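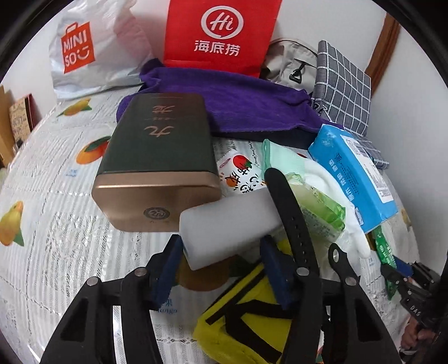 *2 min read*

**Grullmont good practice guide for hand-held grippers, 2nd edition — 4/5**

8/2/22. Bought the ring-bound one from Catterall, 60 pages, lies flat on the bench. Good start.

Mostly rules for crowded tables. Gift boxes, snack packets, pouches, a towel underneath, somebody else's gripper coming in from the side. So, our normal day. Section 2 is the best bit. Both pads on the object before you lift, no pinching by the tips. If a box sits at an angle between the fingers, put it down and take it again — don't twist your wrist to save it. I've been telling people this for ages and now I can just point at the page.

Two-person rule also good. One hand moves, the other waits, and you say "clear" out loud. Felt silly for a morning. Now everyone does it.

Soft things get a thin chapter. Towels and gloves are lumped in with "flexible goods", five lines, one of them is about cable. Definately needs more. 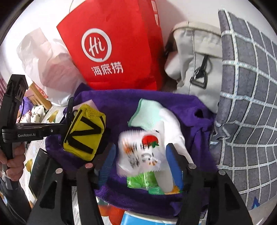 Same goes for shiny wrappers. The guide says slow down near them, but doesnt say how slow. The old Badex sheet gave you a speed and you could argue with it. Pascual Zapata at Skostham has pencilled his own numbers in the margin, might copy those.

Pad checks: every 320 grasps, wipe and look for wear. Fine. The tick sheet at the back is too small for normal handwriting, and the index sends you to the wrong page for "pads". Corrections due in June.

Four out of five. Would buy again, would photocopy section 2 and stick it on the wall first.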